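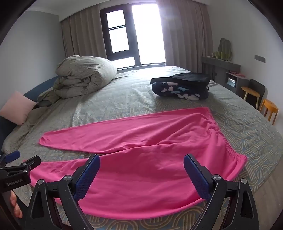 Textile Care and Finishing, Unit 5: Dye Transfer in Home Laundering

Dye transfer is the movement of color from one fabric to another during washing, storage or wear. Dye that has not bonded to the fiber is called loose or unfixed dye. It dissolves or lifts off in water and settles on whatever fabric will take it. Strong shades need more dye per gram of fabric, so more of it is likely to remain unfixed after finishing. Bright pink pants laid flat on a gray patterned bedspread put the two cases side by side: a saturated shade of the kind that should be tested before its first wash, and a muted one on which a pink stain would be easy to see. Fiber content cannot be judged by eye, and the care label decides the method.

Dye classes

Reactive dyes form a chemical bond with cotton and other cellulose fibers. Bleeding comes mainly from dye that reacted with water in the bath and was not rinsed out.

Direct dyes are held on cotton by weaker forces. Wash fastness is low unless a fixing agent is applied.

Acid dyes are used on wool, silk and nylon. Fastness depends on the size of the dye molecule. Nylon also picks up loose acid dye readily from a shared bath.

Disperse dyes are used on polyester. They are stable in a normal wash but can migrate under high heat, including ironing.

Crocking and bleeding

Crocking is transfer by rubbing, dry or wet. Bleeding is transfer through water. A fabric may pass one test and fail the other, so report them separately.

Bench test

1. Cut a specimen and a piece of undyed multifiber strip to the same size.
2. Stitch them together along one short edge.
3. Wash in the Calloway bench washer using the program on the lab card.
4. Separate the pieces and dry them flat, without contact.
5. Grade the staining on each fiber band against the gray scale. Grade 5 is no staining; grade 1 is severe.

Record the lowest grade in any band as well as the full set. An average hides a single bad result. In the Fleklow sample set, specimen 37 stains the nylon band and leaves the polyester band nearly clean. Be ready to say which dye classes would fit that pattern.

Treating a stained article

Keep it damp. Do not tumble dry, as heat can make the stain harder to remove. Rewash alone at the highest temperature the label allows. Oxygen bleach may be used on most white cotton, never on wool or silk.

Reading: course pack, section on wet fastness. Lab sheets are due 16/09/2025.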